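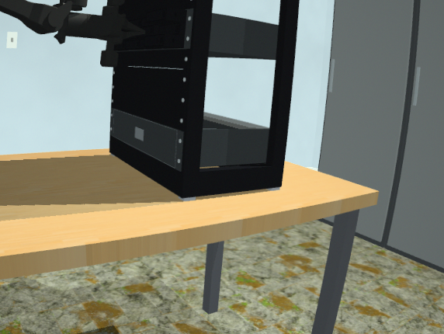
Home Projects Reports Budget Contact

We use cookies to remember your preferences. Accept | Decline

3 min read

Buying a Robot Arm With Student Money

Our plan for the Bunnag lab bench began in September with a spreadsheet and a lot of confidence. The job was rack work: get an arm to reach the front of an equipment rack and handle small parts nearby. The spreadsheet had 34 lines. The first one said "arm" and ate most of the budget, so the other 33 had to share what was left like cousins at a buffet.

We settled on simulating first, which costs electricity and patience. Prolari quoted six weeks for delivery. Kivodow quoted 40 days and wanted $266 for the mounting plate, a flat piece of metal with holes in it.

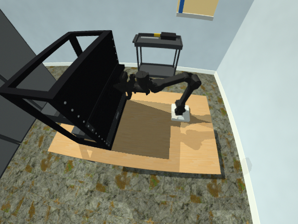 By Thongchai Yensuk and Ekkachai Chaimongkol

In the model, the gripper can come down on a small block beside the rack, so reach on that side goes in the "probably fine" column. Reach to the rack front is still open. Ekkachai wants the longer Stonda arm – I want money left for cables. We will rerun both mounting positions before the order form goes in, and the plate stays on the list, under protest.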